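vino-sorter

A little text file and a couple of scripts that tell you which bin something goes in, if you live in Postton. I started it in August after getting my third sorry-we-left-your-bag sticker in a row, and it kind of grew from there. Last update: 10 December 2020.

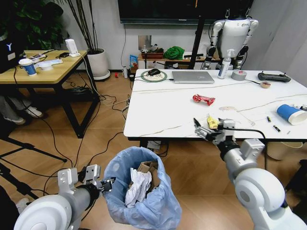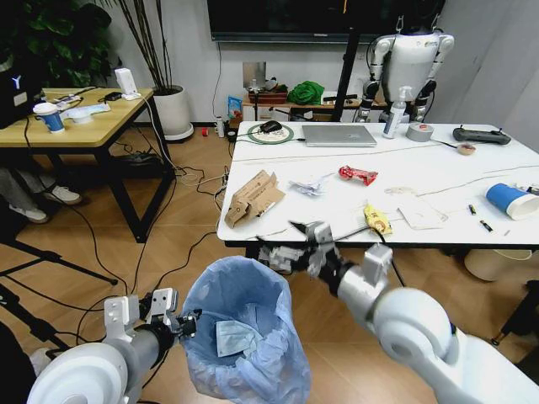
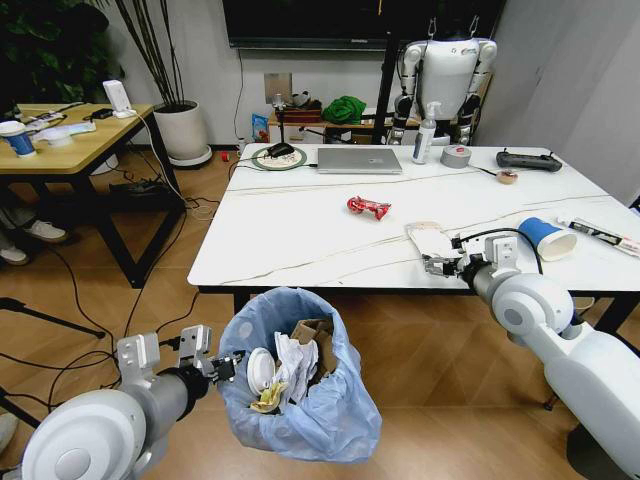
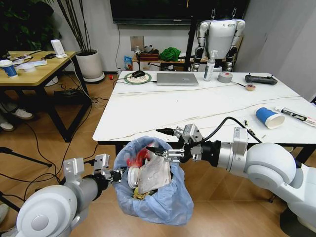

What you get is one plain list, items.txt, with 392 things people throw away and the bin the town wants each one in. The rules come from the leaflet that lands in everybody's mailbox, which is fine for glass bottles and newspapers and close to useless for anything else. Take a crumpled snack wrapper, like the yellow one or the red one up there. The leaflet says "packaging" and stops. I had to call the Akpan depot to find out that shiny wrappers go in the general bag here, even when the stuff inside was just crackers, and so do used tissues and face masks. Torn cardboard goes in paper as long as there's no grease on it. Paper cups took me 2 phone calls (general bag, because of the lining -- I argued a bit).

Why the name? The first version only knew about wine bottles and corks, and I called it Vino. Then I added everything else and never got around to renaming it. Sorry if you came here looking for something about wine!

What's in the folder

items.txt -- the list. One item per line, then a tab, then the bin. Lower case only, please.
lookup.py -- type a word, get a bin. It'll guess if you misspell something, and the guesses are sometimes pretty silly.
calendar.txt -- pickup days by street. Only covers the streets on my side of the river so far.
maybe.txt -- 19 items where I got two different answers from two different people at the depot. Don't trust these.

How to use it

Put the folder anywhere you like and run lookup.py with the thing you want to throw out, so for example: lookup.py "egg carton". You need Python 3 and nothing else. If you don't want to mess with Python at all, just open items.txt and search it. That's what I do half the time anyway.

There's a print version too, made by running lookup.py with the word print after it. It comes out at 20 pages in big type, and mine is taped inside the cupboard under the sink (well, the first four pages are).

Where the answers come from

Mostly the leaflet and the depot phone line. A few came from Flellimetti, the company that runs the trucks. They answered my email within a day and were super nice about it -- they also pointed out that I'd had batteries wrong the whole time. Batteries go back to the store. Please don't put them in any bag.

Things I know are broken

Searching for "can" gives you trash can before it gives you soup can. Anything with an accent in it gets skipped. Bulky stuff like mattresses isn't in here yet, you have to book a pickup for those and the prices keep changing, so I've left it out.

Adding stuff

Send me the item and the bin and tell me where you heard it. Other towns have other rules, so if you're not in Postton, go ahead and copy the whole thing and swap in your own list. No need to ask me first, but drop me a note if you do, I'd love to see it!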